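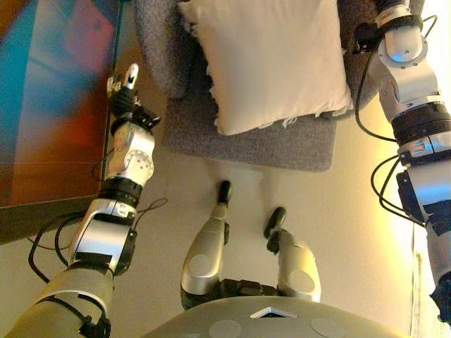 The big colourful panel, Plalmont.

Support > Labels and Printing > Solved tickets
Print this page | E-mail this page
Filed under: Printing, Label sheets, Bistgate Desktop

Wall labels creeping down the sheet

Status: Solved

Original report, Monday

Hi all! First ticket from me, so sorry if I put in too much. We're setting up the Plalmont autumn show and I do the wall labels (title, artist, medium, price). I use Bistgate on an old laptop, printing to an Akyol laser, on Bivine matte label sheets. Six labels to a sheet.

The first sheet is perfect. The second is a hair low. By the fourth sheet the price line is printing across the gap onto the label underneath, so a watercolour ends up with somebody else's price on it. I have some 100 labels to get through and the stock isn't cheap.

Tried so far:
- turned everything off and on
- fresh pack of labels, same thing
- different USB cable, same thing
- one sheet at a time through the manual feed. Still creeps!

The last one has me stumped. I was sure it was the rollers.

Reply from support

Great report, thanks. The manual feed test is the useful one. If single sheets still creep then the feed is probably fine and the page itself is growing. Could you save the whole job as a PDF and look at page 1 and page 4 at full zoom? Also tell us which paper size Bistgate shows under Page Setup, and which one the Akyol shows on its own little screen.

Update, 4:40 pm

You're onto something. The PDF creeps too! Page 4 is already low before it gets anywhere near the printer. I could have saved a whole pack of labels if I'd looked.

Page Setup says A4. The printer says A4. I changed both to Letter and back again in case something was stuck. No change.

Reply from support

Good, we can leave the printer alone. Open the template, click in the empty space under the bottom row and turn on Show Hidden Marks. Is there a paragraph mark sitting below the table?

Update

There is! A tiny one, and its font size is set to 7. I deleted it and it came straight back. I made it size 1, and now the PDF lines up on every page. I went back and forth between the first and last pages and nothing moves. Very pleased with this.

While I was in there I also found that the row height was set to "at least" instead of "exactly", so any painting with a long title was pushing its row down a bit. Changed that too. Long titles now get clipped, so I've dropped the font for those by hand.

Printed the lot on plain paper first and held each page against a label sheet at the window. All good. Then ran the real stock, no waste.

Reply from support

Lovely work. The "exactly" setting is missing from our older template, the one you'd have downloaded before May. We'll swap it over. Okay to close?

Update

Yes please, close it. One small question for another day: is there a way to keep the dollar sign from dropping onto its own line? Happy to open a new ticket. The labels look fantastic on the wall, by the way - the matte stock doesn't catch the lights at all.

Closed by support. Related: Currency symbols and line breaks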